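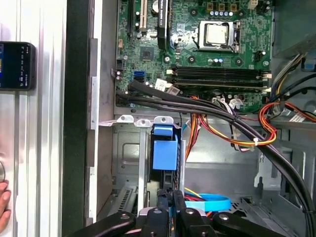

From: Hertta Hakala
To: refurb list
Date: 6/17/18
Subject: Re: old desktop towers, memory and cables

Sérgio Cardoso wrote:
> I have one of the towers open and both memory slots are empty.
> Do we still have modules that fit, or should I order? Also, does
> the coin cell get replaced on every machine or only on the ones
> that lose the clock?

Sérgio,

Don't order yet. There are 65 pulled modules in the Plastex bin, sorted by type. Read the label on the board before you pick one, and open both latches all the way first. Start with one module and get it to boot before you add the second.

Coin cell: replace it on every machine. We bought a pack of 100 in October and have used 69.

Leave the processor in its socket unless the machine fails the heat test. If you do lift the lever, clean off the old paste and put on new. 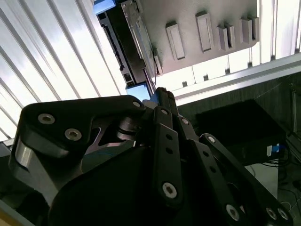

For the cables, keep the thick bundle clear of the memory slots and tie it again if you have to cut a tie. Lourenço closed one up last month with a wire caught under the side panel and it had to come back.

Log each tower under its own number. The last one I entered was 324, so yours is the next. Ermelinda needs the list before the Mendes pickup, and she wants the drives listed separately.

I still haven't found the box of side panel screws. If anyone has it, please put it back by the scale.

Hertta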